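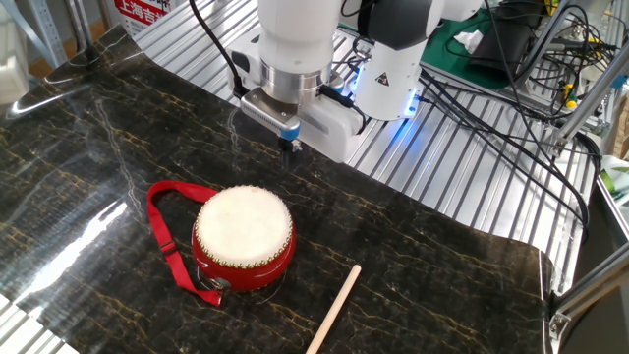 Le tambour rouge et sa baguette. Objet numéro un de la campagne Jenano.

Bon, fil rapide sur la collecte, on me pose la question depuis juillet et je réponds jamais. Vrac total, désolée.

1/ Le but : des exemples pour apprendre à un bras à manipuler des instruments. Pas jouer de la musique, hein. Prendre, déplacer, reposer, amener la baguette. Des gestes bêtes. Chaque geste refait des dizaines de fois, avec des départs différents.

2/ Les chiffres, puisque Vega Mateos les réclame en commentaire : 1,606 épisodes enregistrés toutes tâches confondues, 141 jetés. Objectif 300 par objet. Le tambour est à 40. Voilà. On est pas rendus.

3/ Pourquoi jetés ? Surtout des débuts ratés. L'opératrice part avant le top, ou bien l'épisode s'arrête alors que la pince n'a pas fini de s'ouvrir. Un modèle qui apprend là-dessus apprend à s'arrêter trop tôt. J'en ai gardé au début « pour la diversité ». Mauvaise idée, tout viré depuis.

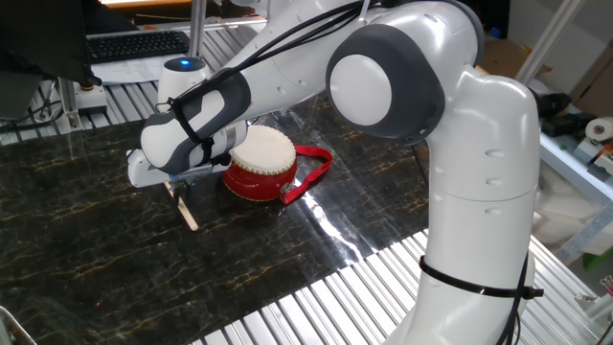
4/ L'approche, c'est là que je passe mes journées. On veut des arrivées par la gauche, par la droite, de haut, de biais, sinon la politique n'en connaît qu'une et panique dès que l'objet bouge de trois doigts. Pince juste à gauche du tambour, un peu au-dessus, le poignet qui mange un bout du bord dans cette vue : celle-là je la garde volontiers, parce que le modèle devra se débrouiller avec un objet à moitié masqué. Et la sangle rouge étalée à droite, on la laisse comme elle tombe. Surtout pas la ranger pareil à chaque fois !

5/ Question de Katsaros (le labo, pas le resto) : pourquoi un fond marbré noir qui brille ? Parce qu'on change de fond régulièrement et que celui-là est pénible. Reflets partout. Si la vision tient là-dessus elle tiendra sur une table de cuisine. Enfin j'espère.

6/ Étiquetage : une phrase par épisode, écrite à la main. « Saisir le tambour par le bord. » Au début chacun écrivait à sa sauce, on avait « tambour », « tambourin », « percu », « le truc rouge ». Maintenant liste fermée dans Jellitz, et ça se relit dix fois plus vite.
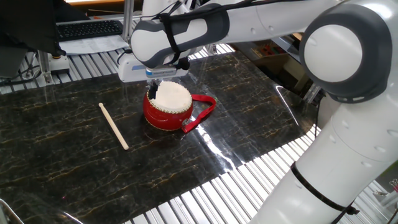 7/ La prise, le morceau dur. Un cylindre trapu c'est large pour une pince à deux doigts, donc on ne vise pas le corps entier. Les doigts sombres vers le bord supérieur, là où la peau rejoint le fût, c'est la zone qu'on annote en priorité. La baguette à gauche en diagonale sert de distracteur : il faut que le bras sache qu'on lui demande le tambour et pas elle. On inversera la consigne dans la série suivante, même disposition, autre phrase.

8/ Ah et les caméras. On resynchronise avant chaque série avec Zikside. Oublié une fois, une matinée entiere à la poubelle, plus jamais.

9/ Pour ceux qui veulent les données : pas encore. Relecture d'abord, et la doc est à moitié écrite - moitié optimiste. Je posterai ici.

Je retourne au tambour. Questions en dessous, je réponds ce soir ou demian.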